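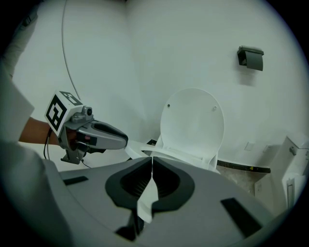
Toilet seat task, view from one gripper with the second one coming in from the left.

Two-handed demos with hand-held grippers: does the relative pose between the hands matter?
Posted in: Manipulation / Learning from demonstration

lockwood_c
Aug 22, 2019

We finished the first full round of testing on the household set and I want comments before I write it up. Short version of the method for people who weren't in the June thread:

The demonstrator holds a Grostiteo gripper in each hand and does the task. Each gripper carries a camera. There is no robot in the room during collection. Afterward we recover the path of each gripper, train a policy on the camera images plus the gripper poses, and run it on a two-arm station with the same fingers.

The part I changed since June is how the two hands are related to each other. Before, each gripper was tracked by itself from its own camera and we lined the two paths up at the start of each demo. They drifted apart. By the end of a long demo the hands could be off by enough that a shared grasp on one object made no sense in the data. Now there's a marker cube on the gripper and whenever the other camera sees it, we get a direct measurement of where one hand is relative to the other. The Akard solver takes those sightings and the single-hand tracks and fits everything together.

The seat task is the one I care about most because both hands end up on the same rigid part. We collected 900 demos of it in 6 bathrooms. The policy gets the camera images and the pose of one hand in the frame of the other. The test was 144 trials on the arms. With the relative pose as an input it finished 55 percent of them. With it removed, same demos and same training, it was clearly lower. I'm rerunning the removed version with a second seed before I post that number.

Two things I'd like opinions on. Is the comparison fair if the removed version still gets trained on poses that came out of the joint fit? And does anyone have a better way of handling the stretches where the cube isn't seen?

Callum Lockwood

pinchgrip
I'd call that comparison fair for the claim "the policy should see the relative pose". It isn't a test of the claim "the cube gives better labels". You changed two things since June and you're only switching off one of them. You need a third version trained on the old drifting tracks.

lockwood_c
Agreed, and I have the old tracks for most of the demos. The raw video is the same so I can run it through the old pipeline. It will take a few days.

marta_k
What do the trials that fail look like? 55 percent of 144 could be a policy that is bad everywhere or one that is fine in some rooms and useless in others.

lockwood_c
Closer to the second. The trials were run on a station with a toilet that was not in the training set, but we moved it between a few placements. When the wall is tight on one side the arm on that side has trouble getting its fingers to the rim of the seat, and it stalls or pushes the seat sideways. In the open placement it mostly works.

The other common failure is at the start. The first gripper gets hold of the front edge, fine, and the second one hovers near it and never commits. I see much less of that with the relative pose in, and that's most of the difference between the two versions as far as I can tell from going through the video.

oldservo
I'll be the one to say it. Lifting a toilet seat is a one-hand job. Every person reading this does it with one hand. If you pick a one-hand task and force two hands on it, of course the second hand doesn't know what to do, and of course telling it where the first hand is helps. You've built the problem your method solves.

lockwood_c
The lift is a one-hand job for a person. For these fingers it's less clear. The pads hold a thin edge well, but if the grasp is at the front and the seat is stiff the single gripper rolls in the hand and on the arm it loads the wrist badly. Two contacts apart from each other is a lot gentler on the hardware. But I take the point that I should say so in the write-up and show a one-arm run next to it.

oldservo
Then show the one-arm run first. If one arm gets better than 55 you have a paper about something else.

handeye_tom
Not sure I agree with oldservo on this. The task is a stand-in. What matters is that two grippers are on one rigid body, so any error in relative pose shows up as force. You could do it with a tray or a storage bin and the argument would be the same. A seat has a hinge, which makes it harder to cheat, as the path is fixed and the hands have to agree on it.

oldservo
A hinge makes it easier. The path is one arc. Give me the hinge axis and I'll script it in an afternoon with no demos.

handeye_tom
Sure, for that toilet. He has six bathrooms in training and a new one in test. Nobody is giving the policy the axis.

pinchgrip
Back to the cube. How big a share of each demo has a sighting? In the picture the cube is right there in view with two faces showing, but that's the moment when both hands are together at the seat. During the approach I'd expect the hands to be wide apart and the cube out of view.

lockwood_c
That's right. Sightings bunch up in the part where the hands are close, and the approach has gaps. In a small bathroom the gaps are shorter than I expected, as there isn't much room to spread your arms. In a kitchen they'd be worse.

Right now in a gap Akard falls back to the single-hand tracks and spreads the correction over the gap once the cube comes back. It looks smooth. I don't have ground truth to say if it's correct.

marta_k
Smooth and wrong is the usual outcome there. We had the same with the Nirnon rig. If the person turns a wrist fast in the gap, the correction gets smeared across the slow part before it, where nothing was off. Weight it by motion. More correction where the gripper moved faster or where the image track lost features.

Plain white walls are going to hurt you too. The one behind that toilet has almost nothing on it to track.

lockwood_c
Weighting by motion is easy to add, thank you. Yes on the walls. The drift is worst in the rooms with bare walls, and that's where the cube gives the largest corrections. I had thought of sticking markers on the walls, but then the policy sees them in training and they aren't there in the test.

dzp
Mask them out? People do that.

lockwood_c
I tried it on a few demos in June. The masked patches become their own cue. Same worry for the cube, by the way. During training one camera sees a black and white cube on the other gripper, and on the arms we had to put the same cube on or the policy got noticeably worse. So the cube is now part of the robot whether I like it or not.

pinchgrip
That should be in the write-up in bold. You may be getting part of the gain from the cube as a visual landmark and none of it from the pose. A policy can learn "cube big and low in view means the other hand is close" with no solver at all.

lockwood_c
In that case the removed version would have had the same benefit, since its images have the cube too. It didn't catch up.

pinchgrip
Fair. Then it's a floor on how good the images alone are with a cube. Run one with the cube blurred in both and the relative pose in. That's your clean number.

marta_k
Does the person's arm show up in the demo images as well? There's a sleeve and a hand all over the left side of that shot. On the station there's a robot arm in that spot.

lockwood_c
Yes, it shows up. We crop hard toward the fingers for the policy input, which removes most of it, and we vary color in training. I checked whether the policy reacts to a sleeve by having someone stand next to the station and reach in. It slowed down and then carried on. One check, so don't lean on it.

dzp
Is the Hà split the same one you used for the drawer task? I'd like to compare.

lockwood_c
Same rooms, different objects. Hà is the name for the set as a whole, drawers and seats and the rest. I'll post the list of which demos are in which split when the third version is done training. The drawer numbers aren't comparable to these, one hand does nearly all the work there.

oldservo
Still want the one-arm run.

lockwood_c
It's on the list. Order will be: old tracks version, cube blurred version, one arm. Second seed for the removed version is running now. I'll put the motion weighting into Akard after that so it doesn't get mixed up with the others.

handeye_tom
Could you keep the placements the same for all of them and report them separately? The tight wall case is going to swamp everything if it's just one pooled number.

lockwood_c
Yes. I have tape on the floor for each placement so they can be repeated. I'll report open and tight separately and give the pooled number last.

marta_k
Also log wrist force if the arms have it. If the two-hand argument is that it's gentler, there should be a plot.

lockwood_c
They have it. It was logged for the second half of the trials only, I turned it on late. I'll get it for all of the new ones.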